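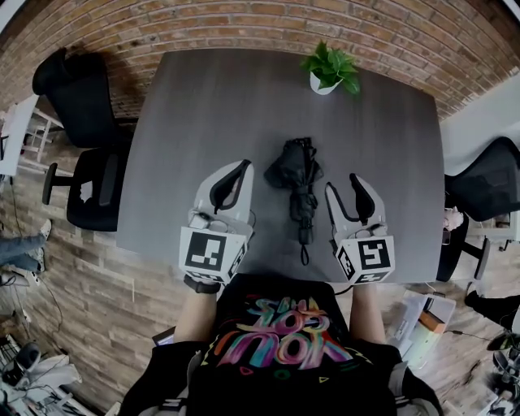
Wed 30 December
By the Home Pages columnist

I own four umbrellas and until this fall I could not have folded a single one of them properly. I could close them, sure. I'd yank the thing down, give it a sort of angry twist, and shove it in my bag, where it would slowly bloom open again and soak my library book. Folding is a different skill, and I've spent a frankly silly part of December learning it (my family has been very patient about the umbrellas all over the furniture).

It started on the train home from Inbridge. It was pouring, the whole car smelled like damp coats, and across from me a woman took a compact black umbrella and turned it into a neat little cigar in the time it took me to find my ticket. No wrestling! She shook it, spun it, smoothed it, snapped the strap and went back to her crossword. I had a wet bundle on my lap with ribs sticking out of it and I thought, okay, I'm a grown-up, I can learn this.

So I went to see the people at Zurnthorpe, a repair shop squeezed in behind the bakery on our main street. They mended 567 umbrellas last year, and they told me that a lot of those came in with the same trouble: ribs bent by owners who had rolled the fabric up with the ribs caught inside it. Guilty. Two of mine were in that pile.

Here's how they taught me. Close the umbrella and hold it by the handle, pointing down and a little away from you. Give it a loose shake so the panels fall free of the ribs. You want them hanging like petals, and if one is tucked inside, fish it out with a finger. Then line the rib ends up so they sit together in a tidy bunch. I skipped this for years and it makes all the difference.

Next, lay it on a table. I thought this was beginner stuff, like training wheels, but the table is great! You can see which fold has wandered off to the side, and you've got both hands for the fabric. Take the panels one by one, pull each flat between your fingers, and lay it over the last, always going the same direction. When you get back around to the strap, wrap it snugly and fasten it. Snug, by the way, and no tighter. My first good one was so tightly strangled that it came out with creases like a road map.

A word about black umbrellas, which is what most of us seem to carry. Every fold looks like every other fold. I practiced mine next to a sunny window and it helped a lot. My daughter's yellow one took me half the time.

Drying comes first, of course. Leave it open in the tub or the hallway overnight and fold it in the morning. If you have to roll it up wet to get on a bus, fine, just open it again when you get home. I forgot one over a weekend and the smell was really something.

As for where they live, I've gone over to hooks. Ours are by the back door, low enough for the kids, and anything with a wrist loop hangs there. The long ones stand in an old Grarnitz crock that used to hold pickles.

My best time so far is nineteen seconds, on the kitchen table, with the radio on. I'm hoping to do it standing up on a train platform by the end of January.

Comments

rainyday_531
The petals thing!! I've been folding mine with two panels stuck inside for probably ten years. Just went and fixed it.

Marshmallow Boots
My dad always rolled his clockwise and swore it mattered. Does it?

porchlight
@Marshmallow Boots I think it depends which way the strap is sewn on. Mine only works one way.

teapot2424
Nineteen seconds is fast. I need a minute and usually a second try. Also please tell us more about the pickle crock.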